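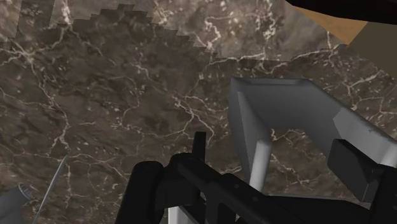
Forums > Kitchens and Bathrooms > Worktops

We use cookies to keep you logged in and to remember your settings. By carrying on you agree to this.

Marble in a kitchen that people cook in -- talk me out of it

pannierman
19 June 2019
We're at the worktop stage. My wife wants dark brown marble with white veins. I want something I can put a lemon on. The showroom chap at Barnura told us marble is "perfectly practical if you respect it", and I've heard the same said of crocodiles.
Quote is 900 more than the quartz. Two children, one of whom regards a coaster as an insult. Has anyone lived with the real thing?

Dilys_K
Thirteen years with it. It etches. Vinegar, wine, tomato, orange juice, all of it leaves a dull patch, and sealing won't stop that because sealing is for stains. If you can look at a dull patch and think "patina" you'll be fine. If you're the sort who polishes taps, get quartz.

grout_expectations
Disagree with Dilys a bit. Dark marble shows etching far more than pale. My sister has white and you'd have to get down at eye level with a torch. I had brown in the last house and every ring looked like the Olympics.

pannierman
This is the stuff my wife doesn't want to hear, so thank you, I'll be reading it aloud.

Hobnob
Get it honed, not polished. Etches are dull, honed is dull, everyone's happy. Costs a bit more with some firms. Ours did it for nothing but they were also 4 weeks late, so I'd call that even.

grout_expectations
Honed dark stone shows greasy fingers though. You are choosing which thing to be annoyed by.

Valbona Radonjić
I fitted worktops for years before my knees retired me. Whatever you buy, go to the yard and see the actual slab. Not the sample. A sample the size of a paperback tells you nothing about where the veins will run or whether there's a big pale patch that will end up next to the hob. Ask for the template to be laid on the slab while you're there. And if you need a join, ask where it's going BEFORE you pay the deposit, as brown with busy veining is a pig to match and two slabs can be quite different shades.

pannierman
Can you just turn up? Barnura made it sound like visiting someone in prison.

Valbona Radonjić
Ring first. Any yard that won't let you look, go to another yard.

Dilys_K
Seconded. We went in May, freezing, husband sulking in the car, and I'm still glad we did.

Hobnob
Has anyone mentioned granite? Nobody wants it now, so it's going cheap, and you can drop a lemon on it from a ladder.

tallboy_vic
Oak. Just have oak.

Dilys_K
Vic says oak in every thread, including the one on shower trays.

tallboy_vic
And I stand by it.

pannierman
Update -- we've got a slab viewing booked. She has agreed to take a lemon and a scrap piece home for 30 minutes and abide by the result. I've agreed not to look pleased.

grout_expectations
Leave it overnight, 30 minutes is amateur stuff. And try red wine on the other corner.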